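## Plirkard Western Show Pad

I've ridden in this pad for two seasons now, and it's the one I hand to every student who shows up with something that slides back by the second cone. It's a wool felt pad with a contoured spine, and it sits flat under my old Dağdelen saddle without bunching at the withers.

The new run came in on March 11, 2025. Price is $265, and the stock number is 2410 if you'd like to order by phone. Colors are sand, black and a dark green I'm pretty fond of!
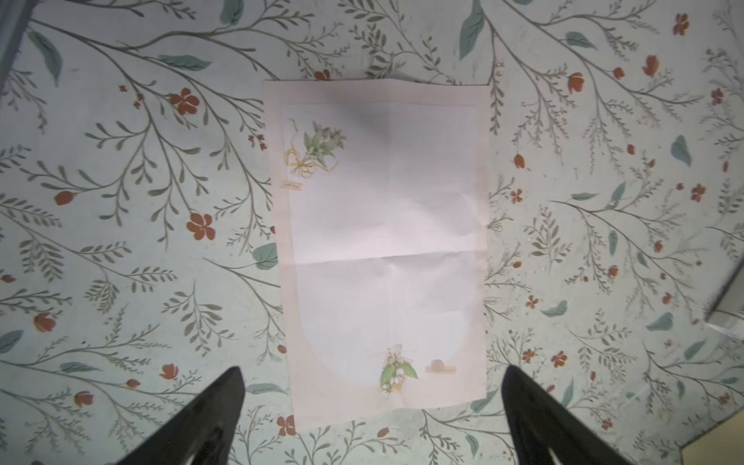
Carter Sawatzky wrote in to say his mare is wide and flat through the back, and the regular cut rolled on her during the rail work. He went to the Wakia cut and hasn't had to re-cinch between classes.

So if your horse is built like a table, get the Wakia - same felt, less rise in the middle. Brush it after each ride and hang it up, don't fold it. I don't machine wash mine, ever.

Shipping is free on orders over $100. Returns are fine in May too, as long as there's no hair on it.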